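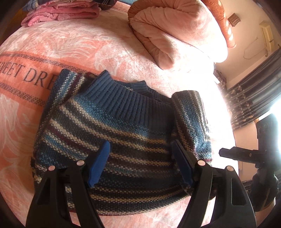
Never hang a sweater, Faith Rotich told me, and then she told me again in case I was the kind of person who nods and goes home and hangs the sweater. (I am that kind of person.) A hanger lets the whole weight of the wool drag on two little points, she said, and by spring you've got shoulders like a coat rack.

So this fall I'm folding. All of them! I started in August, which is a ridiculous month to be handling knitwear, with the fan going and the windows open, but August is when I finally got tired of the avalanche that came down every time I opened the closet in the hall.

The striped one went first. I love that sweater beyond reason. It's thick and bumpy, navy and bright blue and cream and burgundy and a couple of browns, with a big blue ribbed collar that has opinions of its own about lying flat. I bought it in Skirnuvmont on a trip where I'd packed for entirely the wrong weather, from a shop called Daly that had a heater by the door and a very old dog in front of the heater. It cost 100 dollars and I stood there for ages doing the math on how many winters that would have to be. We're at 13 now, so I feel fine about it.

The bed is the best place to fold, by the way. I tried the kitchen table and everything slid around. I have this plush blanket, all pale pink and white and peach, and the knit sort of grips it while you work. You lay the sweater out, smooth it with your palms, bring the sleeves in, and fold the body up. With a thin merino you can get a tidy little square out of this, the kind you see in stores. With a chunky knit, forget it. The sleeves want to be tubes. The collar sticks up in a point. I spent a good while pressing mine down before Faith, on the phone, said to leave it alone, a fat sweater should be folded loosely and fewer times, and you put it on top of the pile where nothing squashes it.

She's strict about piles too. Heaviest at the bottom is what I'd always done, and she thinks that's fine for the plain flat stuff, but anything with a real texture gets the top spot. Hers live in a long Ledent chest at the foot of the bed. Mine are in two canvas boxes from Trellero, which were on sale and which I'd buy again, though the lids are fussy and one already has a dent from my knee.

Before anything goes in a box, check it over by a window. I found a pulled loop on my gray cardigan that I'd have sworn wasn't there in March, and worked it back through to the inside with a crochet hook. Never snip one! I snipped one once, on a green pullover I'd had since college, and I still think about it.

The rest took me most of an afternoon, plus a break around four for iced coffee and a long look through the pile of maybes. Three went to my sister. The striped one is on top in the left-hand box, collar up, and the lid doesn't quite close over it.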